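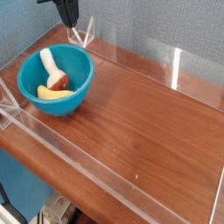 Marer hires out small robot arms by the month, and I'd been meaning to talk to the woman who runs its Tostside workshop ever since the kit went on offer in May. She's very easy company (she had the kettle on before I'd got my coat off) and she talks about grippers the way other people talk about their dogs. The practice task is toy food and a bowl, a teal one, with a mushroom and a banana in it and clear plastic rails along the edges of the table. "People come in wanting to lift engine parts," she told me. "I say start with the banana!"

I asked what you get for your money. The hire is 67 pounds a week, with a minimum of two weeks, and that covers the arm, the gripper and the Lullavico software — which I'd heard was a pig to set up. "It was," she said cheerfully. "The old version had 20 screens to click through. Now it's seven, and you can skip the one about your printer." I didn't ask about the printer.

What does go wrong, then? "Shiny things," she said, straight away. "And soft things. A shiny, soft thing and you may as well go home." She'd rather tell customers that on the phone than have them find out after they've paid, and I liked her for it.

She's less keen on the Nasution stand that comes with the kit, which she finds a bit wobbly on carpet. "Put it on a hard floor and it's lovely." They're looking at a heavier base, though she wouldn't give me a price for it — I did try, twice, and got another biscuit instead.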